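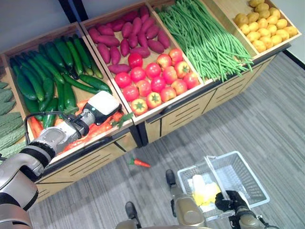
Kamarul Khoo nos escribió que la primera vez tardó una tarde entera en dar de alta a su equipo, y que la segunda, con este capítulo abierto al lado, terminó antes de que se le enfriara el café. Nos pidió también que dijéramos bien alto, y al principio, que la lista de convocados se prepara después de cargar la plantilla y nunca antes. Dicho queda, Kamarul, y gracias.

4. Preparar la plantilla y publicar una convocatoria

Bienvenidos al capítulo que más se consulta de toda la guía de Planel. Si ya habéis creado la cuenta del club (capítulo 2) y habéis elegido el calendario de competición (capítulo 3), tenéis lo difícil hecho. Lo que queda es meter a la gente: jugadores, cuerpo técnico y, si lo lleváis aparte, el grupo de lesionados. Id con calma, que el programa guarda solo cada cambio y podéis dejarlo a medias para seguir después de cenar.

Antes de empezar, tened a mano:
- la contraseña de administrador del club;
- los números de ficha federativa;
- una dirección de correo o un teléfono por cada jugador (en categorías inferiores, los del padre, la madre o el tutor).

4.1 Cargar la plantilla

1. Entrad en el menú Club y pulsad Plantilla. Si es vuestro primer año, veréis la tabla en blanco; si venís de la temporada pasada, aparecerá la antigua con el aviso «Pendiente de revisar».

2. Pulsad Añadir jugador y rellenad nombre, apellidos, ficha y demarcación. El dorsal puede esperar. Sabemos de sobra que el reparto de dorsales da para muchas conversaciones en el vestuario, así que el campo admite quedarse vacío hasta el día del primer partido.

3. Si tenéis los datos en una hoja de cálculo, usad Importar. El archivo puede llevar hasta 300 filas, que dan de sobra para un club con cantera. Comprobad que la primera fila contiene los títulos de las columnas, escritos sin tildes.

4. Revisad los nombres marcados en amarillo. Suelen ser hermanos que comparten correo, o un jugador que ya estaba en otra categoría del mismo club. Pulsad Mantener los dos o Unir, según el caso.

Atención: Unir no se puede deshacer. Si tenéis la menor duda, elegid Mantener los dos y preguntad primero al entrenador.

5. Asignad a cada jugador su estado: Disponible, Lesionado, Sancionado o Con permiso. Quien esté sancionado seguirá saliendo en la plantilla, aunque no podréis incluirlo en una convocatoria oficial hasta que cumpla los partidos que le queden.

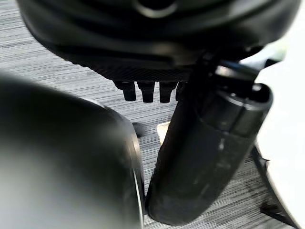 Fenelell, agosto

Nota de la versión de pretemporada. Desde esta actualización, el estado Con permiso admite fecha de vuelta. Nos lo pedían los clubes con internacionales, que cada verano andaban borrando y volviendo a poner a los mismos chicos. Si usáis la aplicación en el móvil, actualizadla antes de seguir con el apartado 4.2; en el ordenador no hay que hacer nada.

4.2 Crear la convocatoria

1. Abrid Calendario y tocad el partido. Los amistosos llevan una A junto al nombre del rival, y en ellos el programa es bastante más tolerante: os dejará convocar a jugadores a prueba y a juveniles sin ficha del primer equipo.

2. Pulsad Nueva convocatoria. A la izquierda aparece la plantilla y a la derecha la lista, todavía vacía. Arrastrad a los jugadores de un lado a otro, o marcad sus casillas y pulsad Convocar, lo que os resulte más cómodo.

3. Vigilad el contador de la parte superior. El límite viene fijado en 19 jugadores, pero cada competición tiene sus normas, y podéis cambiarlo en Ajustes, Competición, Tamaño de lista. Os recomendamos leer el reglamento de vuestra liga antes de tocarlo -- y volver a leerlo si subís de categoría.

4. Indicad quiénes son los porteros. Planel no dejará publicar una lista oficial sin ninguno. Con uno solo sí la publica, después de preguntaros si estáis seguros.

5. Escribid la hora y el punto de encuentro. Poned la hora a la que queréis ver a la gente con la bolsa en la mano, y dejad la del saque inicial para el campo que hay debajo.

Nota: si quitáis a un jugador que ya había recibido el aviso, le llegará un mensaje de cambio. El texto que trae el programa es correcto, aunque un poco seco. Podéis escribir el vuestro en Ajustes, Mensajes, y de verdad que merece la pena dedicarle cinco minutos. Mejor todavía, llamadle antes.
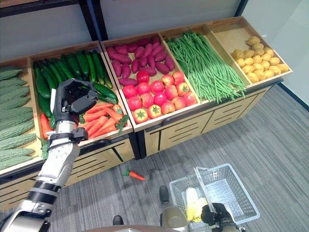 6. Pulsad Publicar. Los convocados reciben el aviso en el momento y tienen tres botones para contestar: Voy, No puedo y Lo confirmo luego. Las respuestas van apareciendo junto a cada nombre.

7. Si alguien no contesta, esperad un rato y pulsad Recordar. El botón se bloquea después de 3 recordatorios por partido.

Precaución: no compartáis la lista en redes con el botón Exportar completo, que incluye teléfonos y números de ficha. Para la web del club o para la prensa local está Exportar público, con nombre, dorsal y demarcación.

4.3 Si algo no sale bien

Aparece el código 1309: el partido se ha cambiado de fecha mientras preparabais la lista. Cerrad la convocatoria, volved al calendario y abridla de nuevo; los nombres seguirán en su sitio.

Un jugador no recibe nada: mirad si su correo tiene un espacio al final, cosa muy frecuente cuando se copia desde otra hoja. Si está bien escrito, pedidle que busque en el correo no deseado un mensaje de Zinside, nuestro remitente.

El contador no cuadra: pulsad Recalcular en la parte inferior. Si sigue igual, escribid a soporte desde el menú Ayuda, con el nombre del club y el del rival.

Los cambios de última hora y el acta del partido se explican en el capítulo 5.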